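Filed under: Around the House > Phones, Chargers & Cables

Looking After Charging Cables, Power Banks and Phone Cases

Most of what goes wrong with phone gear at home goes wrong at the plug, the port or the back of a drawer, and most of it can be put off for years.
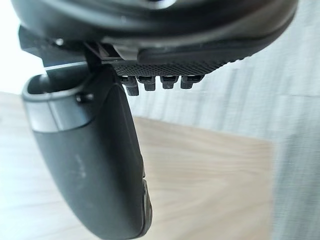 Kiều Âu wrote in to say that she had thrown out a cable every few months until she stopped pulling them by the cord, and that the one by her bed has lasted ever since. She also asked whether it is worth taping a cable that has started to split near the plug. The short answer is no, and there is more on that further down.

Cables

Hold the plug when you unplug. The wires inside are thin and they break where the cord meets the hard plastic, usually at the phone end. Pulling on the cord puts all the strain on that one spot.

Don't use the phone with the cable bent double under it. People do this in bed or on the sofa, with the bottom of the phone resting on their chest. If you need to use it while it charges, turn it so the cable comes out of the side or the top. A cable with a right-angle plug is worth buying for the bedside.

Coil cables loosely. Wrapping one tight around a charger looks neat and shortens its life. Make a loop as wide as your hand, let the cord lie the way it wants to, and hold it with a strip of hook-and-loop tape or a bread bag clip. Rubber bands go sticky in a warm drawer and leave a mark on light-colored cords.

If the outer sleeve has split and you can see the wires or the foil, stop using the cable. Tape hides the damage and does nothing for the wires. The same goes for a plug that gets hot, has a brown mark on it or smells burnt. Cut the cord in half before you put it in the electronics recycling so that it doesn't find its way back into the drawer.

Label both ends. A bit of masking tape folded over like a flag will do for a start. Write what it charges, such as "camera" or "kitchen speaker." Use a fine permanent marker, since ballpoint rubs off. For a cable that goes behind furniture, put the flag close to the plug at the wall end or you will be back on your knees with a flashlight.

Ports

A phone that only charges when the plug is held at an angle very often has lint in the port. Pocket lint gets pressed down a little more every time you plug in, until the plug can't seat all the way.

Turn the phone off. Shine a light in. Use a wooden toothpick, shaved thinner with a knife if it won't fit, and work along the bottom of the port with light strokes, bringing the lint toward you. In a USB-C port there is a thin tongue in the middle – go around it and don't press on it. Don't use a pin, a paper clip or anything else made of metal. Don't blow into it either. Breath is damp.

A can of compressed air is all right in short bursts if you hold it upright and a few inches away. Held upside down it sprays cold liquid.

If the port has been cleaned and the plug still wobbles, try a different cable before you pay for a repair. The little spring clips on the plug wear out too.

Chargers and power strips

Put chargers where air can get to them. Under a pillow, behind a cushion or inside a closed box packed with other things are all bad places. A cable box is fine for the power strip if it has vents and isn't stuffed full.

Wipe the dust off power strips when you do the baseboards. Unplug the strip from the wall first and use a dry cloth. Check the sockets while you're there. If a plug falls out of one under its own weight, the contacts have gone slack and the strip should be replaced.

Don't plug one power strip into another.

For a family charging spot, a shelf near an outlet does better than a counter by the sink. Screw a row of small cup hooks to the underside of the shelf and hang the cables from them with the phone end up. When we did ours we used 2 short cables for phones and one long one for whoever needs it. A wooden letter rack holds tablets upright and costs next to nothing at a thrift store.

Power banks

Charge a power bank before you put it away, but not to the top. A bit over half is good for storage. Left flat for a long time, some of them won't take a charge again.

Check it every few months. I do mine in February, when the camping bin comes down from the closet shelf, and again in late summer.

Keep it out of the car. A glove compartment gets very hot in July and very cold in January, and neither is good for a battery. If you like having one for the road, keep it in the bag you take in and out with you.

Look at the sides. If the case has bulged, or a seam has opened that used to be closed, or it rocks when you lay it flat on a table, don't charge it and don't press on it. Set it somewhere away from anything that burns, outdoors if you can, and call your local hazardous waste line to find out where it goes. It must not go in the household trash or the curbside recycling bin.

Write the month you bought it on the bottom with a paint pen. You will not remember otherwise.

Cases and grips

Silicone and rubber cases pick up grease and lint. Take the phone out, wash the case in warm water with a drop of dish soap, and use an old soft toothbrush in the corners and around the button covers. Rinse, shake, and stand it on its edge overnight. Putting the phone back in a damp case traps the water against it.

Clear cases turn yellow. Baking soda paste takes off surface grime and makes the case look better for a while, but most of the yellow is in the plastic itself and won't come out. Bleach makes it brittle.

Leather should be wiped with a barely damp cloth and left to dry away from the radiator. Very little conditioner is needed, and it should be kept off the inside. Test a spot first, as it can darken the color.

Sticky residue from an old grip or ring comes off with a little rubbing alcohol on a cotton ball, if the case is hard plastic. On soft or painted cases try cooking oil first. Leave it on for 7 minutes, roll the glue off with your thumb, and wash with soap. Warming the grip with a hair dryer on low before you peel it saves a lot of this work. Take the phone out of the case before you start.

When you stick a new grip on, clean the surface, let it dry, press hard for half a minute, and then leave it alone until the next morning. Most of the ones that fall off were hung on too soon.

Sand in a case will scratch the back of the phone every time the two rub together. After a day at the beach, take the case off outside and rinse it under the tap.

The drawer

Once a year, empty it. Plug in every cable and see that it charges something. Anything that doesn't goes straight in the recycling box. Chargers with no device left in the house can go too, unless the plug is a common type and the print on the label can still be read.

Sort the rest by the shape of the plug, one zip bag for each. Cardboard tubes from toilet paper are often recommended and they do work, though they take up a lot of room and get crushed. Bags stand up in a shoebox like index cards. Dwayne Tillman uses a hanging shoe organizer on the inside of the closet door, with the plug type written on each pocket, and says his kids put things back in it. Ours go in the shoebox.

Don't keep loose batteries in the same drawer. Coins, keys and bare plugs can bridge the ends of a nine-volt. If they have to share, put a piece of tape over the terminals.

Spare cases for phones you no longer own can go to the thrift store with the model written on a slip of paper inside. Without the model most of them end up in the bin.

Related tips

Getting Ballpoint Ink off a Phone Case
Why a Wireless Charging Pad Runs Warm
How to Hide a Cord Along a Baseboard
Cleaning Earbuds Without Soaking Them
What to Do With Old Remote Controls
Screen Protectors: Getting the Bubbles Out
Readers' Tips: Labels That Stay On (106 comments)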